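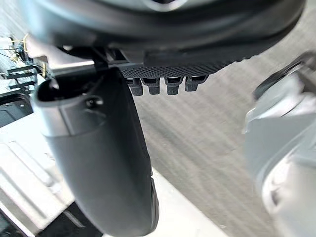 Ankica Hodžić told us she owned forty per cent of a flat and a hundred per cent of its problems, and that she had stopped finding this funny when the boiler went. She was the first person we spoke to in Linau, and the remark came back to us, in slightly different words, in a good many of the later interviews.

Figure 4. Smooth, curved glossy black housing above a black pad with a fine raised texture.

4.2 Buying the rest of it

Shared ownership is sold as a staircase. The buyer takes a share of the home, pays rent on the remainder, and buys further shares as income allows, until one day there is no remainder. The leaflets handed out at Fullport, the larger of the two estates in our study, show this as a flight of steps with a small family on it. The family is always climbing. We sent the survey to 333 households across both estates and had 121 usable replies, and of those only 11 had bought any further share at all. The family in the leaflet, then, is doing rather better than its neighbours.

The usual explanation is money, and money certainly comes into it. Each extra share is priced at the current value of the home, so a household that saves steadily through a rising market may find that the step has moved up while it was getting its foot off the ground. Respondents understood this perfectly well. Several had worked it out on the backs of their own statements and were more accurate than we were at the first attempt.

What the survey did not lead us to expect was how much the small costs mattered. To buy a further share a household has to pay for a valuation, a solicitor, sometimes a mortgage fee, and an administration charge to the landlord for the trouble of accepting its money. The valuation at Fullport lapses after three months. The managing agent, Skaretex, takes its time over answering letters, and six of our respondents had paid for a second valuation when the first ran out in the middle of the correspondence. One household was on its third. It had begun to greet the surveyor by his first name.

Eldana Tilahun, interviewed in January, had got as far as a mortgage offer before she learned that the smallest share she could buy was a tenth. She had saved for a twentieth. Her lease did say so, on a page she was able to find for us at once, having by then read it more often than most people read anything. She kept the savings where they were and had the kitchen done.

Leases at the smaller estate, Tomić Court, allow smaller steps, and we had supposed that more people would take them. They did not. Smaller steps meant paying the fixed fees more often, and respondents there tended to say they would wait and do it all in one go. Asked when that might be, most gave an answer involving a relative, a promotion or the lottery. We coded these as "no present intention", a phrase that does not do justice to the tone of voice.

It would be a mistake to read all of this as disappointment. A fair number of households were content with the share they had and regarded full ownership much as other people regard learning the piano. They valued being able to stay put and being able to paint the walls. Their complaints were about repairs, for which they pay in full whatever share they hold, and about the rent review, which arrives each spring in a window envelope and has never yet gone down.

Two cautions apply. People with a grievance are more likely to fill in a form, and we have no means of telling how far the silent households differ from those who wrote in the margins. We also relied on respondents' own memory of fees paid, though anyone who doubts its quality is welcome to ask Ms Tilahun about hers. The landlord's records, which we requested at the outset and again before the second round of interviews, are discussed in Section 5 to the extent that we received them.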